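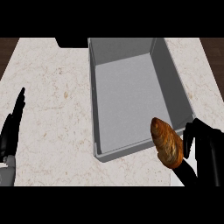

Gripper trials in simulation: soft and layered food items

Right arm holding the croissant at the near right corner of the bin. The left gripper is open to the task but unloaded, over the marble. Render from the head camera view, steep downward angle.

Introduction

This page collects the setup and run notes from our comparison of two finger sets on a simulated two-arm station. The work was done at Kistavcombe between March and July. Eleni Zupan built the kitchen scene and the food assets. Valbona Vukčević wrote the controller and ran the trials. Page last edited 2020-07-16.

The task is the same in every run: pick one food item from the counter, carry it over the rim of a gray open bin, lower it and release. Only one arm picks. The other arm is present in the model and holds a fixed pose, so that collision checking between the arms is part of every plan.

Finger sets

Leka: long tapered fingers, narrow tip. Good access next to the bin wall. The contact patch is small, and contact force on a curved item concentrates in a few mesh points.

Nokard: same finger length, wider pad, slightly thicker at the base. Needs more clearance on approach. Holds curved items with less rotation about the closing axis.

Both sets were modeled as rigid bodies with a friction layer on the inner face. We did not model pad compression. Anyone comparing these results with a rubber-faced finger should keep that in mind.

Item

The croissant was selected as the hard case. It has a ridged surface, a curved centerline and tapered ends, and the widest section is not at the grasp point the planner prefers. The collision mesh is a convex decomposition in 80 parts. An earlier version with 6 parts ran faster, but the fingers closed on air where the ridges should have been and the reported grasp width was wrong.

Mass is set once per run and held constant. Deformation is off.

Bin and counter

The bin is a single fixed body with thin walls. It starts empty in every run, and its position on the counter does not change. The marble texture is visual only and has no effect on friction. We kept a pale, veined surface because the segmentation module had previously been tested on plain backgrounds, and the croissant's lighter bands were a fair test of its edge detection against stone.

Camera

One fixed camera, rendered with Vindeo. The padding above and below the view comes from fitting a wide render into a square input. The network expects square images and we preferred padding to cropping, as a crop would remove part of the workspace at the sides. A wrist camera was added in March and removed again; with an item in the fingers most of its view was blocked.

Controller

Position control on the arm joints, force limit on the gripper. The force limit is the only gripper value that differs between finger sets. We tuned it separately for each set before the comparison and then froze it.

Planning runs in two stages. The first brings the item to a waypoint outside the rim. The second crosses the rim and descends. A failure in the second stage is logged separately from a dropped item, which made the logs much easier to sort.

Trials

900 runs in total, split evenly between the finger sets. Start pose of the item was randomized in position and yaw. Runs in which the item started in contact with the bin were discarded and redrawn.

Main observations:

Rotation in the grasp was the most common fault with Leka. The item stayed in the fingers but swung until one end touched the rim.

Nokard had fewer rotations and more failed approaches. Nearly all of these were starts close to the right wall of the bin.

Raising the force limit reduced rotation for both sets but caused the item to eject from the fingers when the contact was near a tapered end.

Open points

The release height has not been studied. It is fixed, and some items roll after landing. Eleni has a mesh of a flatter pastry ready for the next series. The idle arm's parked pose will be moved outward, as the planner currently takes a longer path than it needs on left-side starts.

Scene files and logs are available from Valbona on request. State which finger set you need; the two archives are stored separately.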